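Notes from the Open Day at the Zullora Manipulation Laboratory

Posted 15 Mar 2020

I attended the public open day at Zullora in a private capacity, having registered through the mailing list of the Palma Technical Library, where I have been a reader for a good many years. The laboratory occupies the upper floor of the former Trandlow woollen warehouse. Visitors were admitted in parties of eight, and each party was allotted 40 minutes upstairs, followed by tea in the foyer. I record my impressions for those readers of this journal who had asked whether the visit was worthwhile.

Our party was received by Felicja Szewczyk, who directs the group's work on handling small objects. Her introductory remarks were brief and well judged. She explained that the group does not build large machinery. Its interest lies in the ordinary motions of the hand, such as drawing a drawer open, turning over a card or picking up a game piece, and in how these may be shown to a machine by a person holding the same kind of gripper that the machine will later carry. The operator works with the tools in hand, the motions are recorded, and the recordings are used in training. She was careful to say that the training itself takes place overnight on equipment at another site, and that the public would see only the demonstration side of the programme.

The work is carried out at ordinary desks, and the group makes a point of leaving personal belongings where they are. Ms. Szewczyk remarked that a bare bench teaches a machine very little about a home. I had expected something closer to a factory cell, with fencing and warning lamps, and was glad to be corrected.

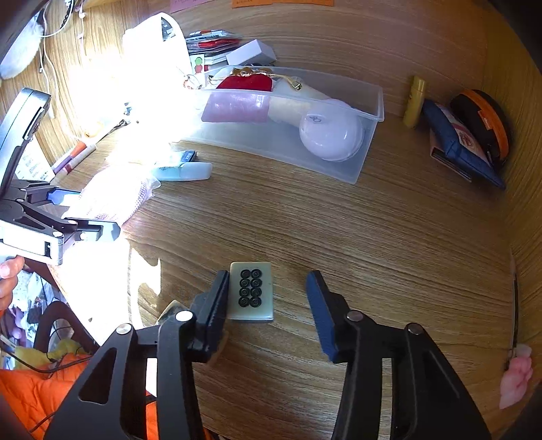
Mahjong tiles have been in use at the laboratory for most of the past year. Lợi Phùng, the engineer responsible for the session, gave a clear account of the choice. A tile is small, hard and smooth, and it offers the fingertips very little to hold. It has a definite face and back, so that an error in orientation is immediately apparent to any observer. It is also inexpensive to replace. He added that his grandmother regards the entire undertaking as a poor use of a good set.

Mr. Phùng took several questions on the fingertips, which appear to be the part of the tool most often revised. The current pads are blue and soft to the touch, and were supplied under an arrangement with Ziltano. A spare was passed among us. One visitor asked whether the jaws sense pressure. They do not in the present version; the operator judges the grip by eye and by the feel of the handle. A further question concerned left-handed operators, and I regret that I did not catch the whole of the reply.

Visitors were then invited to try the hand-held tool. I did so, with limited distinction. The linkage moves more freely than one expects and the jaws close well before the hand believes they have. My first tile travelled a fair distance across the desk. A schoolgirl in our party managed the task on her second attempt and was asked, quite properly, to show the rest of us how she had placed her thumb.

I would offer two observations to the organizers. The first concerns the printed handout, which was set in very small type and assumed a knowledge of terms that were not defined. The second is that the stairwell is steep and the lift was out of service, a fact that ought to have been stated on the registration page. Neither matter detracted greatly from the visit, and both were received with courtesy when I raised them at the desk.

Admission was free of charge. A second open day is planned for April, again by registration, and enquiries should be directed to the laboratory's front office. Street parking near the warehouse is limited to two hours. The number 65 bus stops directly opposite the main entrance.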